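つかんだ部品を落とす不具合、搬送アームを一時停止 Trerkusau工場

組立機器メーカーのTodardは木曜日、Trerkusau工場の仕分け工程で使っているロボットアームに、つかんだ部品を搬送中に落とす不具合が見つかったとして、同型機の運転を一時停止したと発表した。けが人はいない。

同社によると、不具合は9月に入ってから夜間の無人運転中に繰り返し起きていた。制御記録を調べたところ、1,662回の把持動作のうち283回で、指が閉じ切る前に「把持完了」の信号が出ていた。アームは部品を持たないまま、または浅くつかんだまま次の動作に移り、途中で落下させた例もあった。落ちた部品の一部は安全柵の外の通路まで転がっていた。

原因の調査は、制御ソフトを納入したKuipersと共同で進めている。両社は実機を止めたまま、木目の天板を置いたシミュレーション上で指の開閉と信号のタイミングを確かめている。天板の光沢による照明の映り込みも再現し、カメラによる位置推定への影響を併せて調べるという。 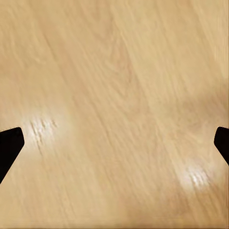
運転再開は修正版の確認後

Todardの安全管理担当、Mieke Desmet氏は「指の開き幅を読み取る処理に遅れがあり、古い値のまま完了と判定していた可能性が高い」と説明した。映り込みとの関係については「まだ判断できる段階にない」と述べるにとどめた。

修正版のソフトは、シミュレーションで1,000回の把持を連続して行い、誤信号が一度も出ないことを確認してから実機に入れる。実機では当面、アームの速度を通常より落とし、作業員が立ち会う時間帯に限って動かす。通路側の安全柵には、下部の隙間をふさぐ板を取り付ける。

停止中の仕分けは手作業に切り替えており、出荷の一部に遅れが出ている。対象の取引先には個別に連絡したという。

同型機はFaltcombeの倉庫でも稼働していたが、こちらも同じ日に停止した。倉庫では落下の報告はなく、記録の確認を続けている。再開の時期は両拠点とも決まっていない。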